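Kustero Press Lectern, Model 804

The 804 is a folding lectern for press statements, joint appearances and outdoor ceremonies. It is used by embassies, city halls and ministry press offices that have to set up in a courtyard or hallway at short notice.

The top takes up to four gooseneck microphones and has a covered cable channel down the back. An audio splitter (part 1338, sold separately) fits inside the column, so broadcast crews can take a feed without taping recorders to the front. The seal plate lifts off and can be swapped between speakers.

For two-person statements, order a pair. Lecterns bought together are matched for height and finish. Interpreters usually want the low version -- ask for it when you order.

Finishes: navy, charcoal, white. Setup takes one person and no tools.

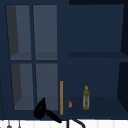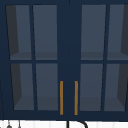 Navy cabinet doors with divided glass
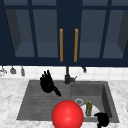
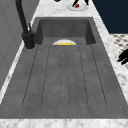 Seal plates are made to order from your artwork. Send a vector file and allow nine working days after you approve the proof. We do not print national emblems without a letter from the office concerned.

Rental is available by the day for visits and summits. The rate includes delivery, a spare light and pickup after the event. If the schedule moves, call the desk before 4 p.m. and we will shift the booking -- no fee for the first change.

Rental desk: Romana Sýkora
Seal plates and artwork: Tharushi Pramanik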